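Rules for Robots: How People Keep Robot Work Safe
For readers in grades 4 to 6
Written by Consuelo Montes
Jul 27, 2020

A robot is a machine that senses, decides and moves. Because it moves, it can hit things. A robot arm that lifts boxes can also push a person over, and it will not notice unless someone has given it a way to notice. For this reason, places that use robots have rules. This page explains what the rules are, who writes them and how they are checked.

Words to know

Standard: a written set of rules that many people have agreed to follow.
Hazard: anything that could hurt someone.
Risk: how likely a hazard is to hurt someone, and how badly.
Emergency stop: a control that makes the machine stop right away.
Log: a written record of what was done and when.

Where rules come from

Some rules are laws. A government writes them, and a company that breaks them can be fined. Other rules are standards. Groups of engineers, factory workers and safety experts meet and write them together. It can take years to finish one standard, and it is read again from time to time to see if it needs changes.

The third kind is the house rule. House rules belong to one workplace. The Barroso warehouse in Fellham has a book of them with 326 entries. Many are short. Entry 1 reads: "Know where the stop button is before you start."

Step one: find the hazards

Before a robot is switched on in a new place, a team walks through the space and lists the hazards. For a robot arm, the list usually includes these:

The arm could strike someone.
The gripper, or robot hand, could pinch a finger.
The arm could drop what it is carrying.
A cable on the floor could trip someone.
The robot could start when a person thinks it is off.

Each hazard gets a score for risk. A dropped sponge has a low score. A dropped steel part has a high score. The team deals with the high scores first.

Step two: lower the risk

There is an order to follow. First, try to remove the hazard completely. If a sharp part on the gripper is not needed, take it off. Second, put something between the hazard and people, such as a fence or a light beam that stops the robot when it is crossed. Third, use warnings and training. Signs come last in the order, as a person can walk past a sign without reading it.

Speed matters too. A slow arm hits with less force than a fast one. When people must work close to a robot, its speed is limited. At Barroso the limit for shared work is 23 centimeters per second. You can try this at home. Mark 23 centimeters on a table with tape and move your finger from one end to the other in one second. It is a slow walk for a finger.

Step three: check the program

A robot follows a program, a list of instructions written in code. If the code is wrong, the robot does the wrong thing exactly as told. Code therefore has rules of its own.

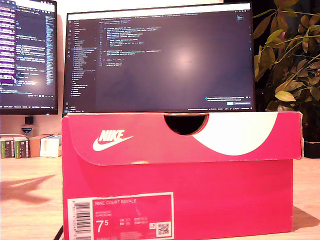 The first rule is that the person who wrote the code is not the only person who reads it. A second programmer goes through it line by line and asks questions. What happens if the box is missing? What happens if the box is heavier than expected? What happens if the camera is blocked? Each question needs an answer in the code before the program is approved.

The second rule is that old versions are kept. If a new version causes trouble, the team can go back to the one before it. Every version has a number, and the number is written in the log.

The third rule is to test on a computer first. A simulation is a pretend robot in a pretend room. When a simulated arm hits a simulated wall, nothing is damaged. The Gudton packing program was run 654 times in simulation before it was allowed to move a real arm.

Step four: test the real robot

Simulation leaves things out. Real cardboard bends. Real floors are not quite level. The real robot is tested slowly, with nobody inside its work area and one person holding the stop control. That person has no other job during the test. He or she does not take notes, answer the phone or help with boxes.

In April the team at Tadlow tested an arm that stacks cartons. The arm completed 345 picks. On two of them the carton slipped. Both slips were written in the log, the grip setting was changed, and the test was started over from zero. Starting over is part of the house rules at Tadlow. A test passes only if the whole test was run with the same settings.

Locking the power

When a robot needs repair, the power is turned off and the switch is locked with a padlock. The person doing the repair keeps the key. If three people are working on the robot, there are three padlocks, and the power cannot come back until all three are removed. This is called lockout.

Rules about information

Many robots use cameras. A camera may record people as well as boxes, so there are rules about what is stored, how long it is kept and who may look at it. Good practice is to store only what the robot needs for its job and to tell people that a camera is in use.

Questions to talk about

Why should the person holding the stop control have no other job?
Why is a fence better than a sign?
Think of a machine in your home. What are its hazards? Which one has the highest risk?
Write three house rules for a robot that waters plants in a classroom.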